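Packing floor at Grullgate, two days' worth of orders before lunch

Thu 26 December, and the packing room at Grullgate is already going. The shift lead has been up since five. Talks fast, walks faster.

"Crates first, always crates," she says. "If the crates aren't on the rollers nothing else matters." Up to 600 orders leave on a bad day – today looks like a bad day.

They moved over from the old Sirko building in April. Bigger room, better floor. "The old one was concrete, dusty, horrible. You'd sweep and an hour later sweep agian."

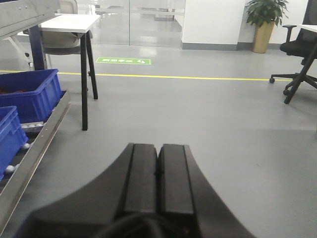
So who decides where the yellow lines go? The shift lead and the safety officer, walking the room together with a roll of tape before any paint comes out.

The line was her biggest fight, she says. People park stuff over it. "A box, a chair, whatever. Then it's two boxes." She moves them herself, mostly. Quicker than asking.

Crates are the Flanirard kind, bought 200 at a time. She likes them. Stack well, wipe clean. Lids go missing, so they stopped ordering lids.

And the rollers? "Loud. You get used to it." One sticks now and then and somebody has to go at it with a rag and a screwdriver.

Returns start tommorow. She's not looking forward to it – "everything comes back in the wrong bag."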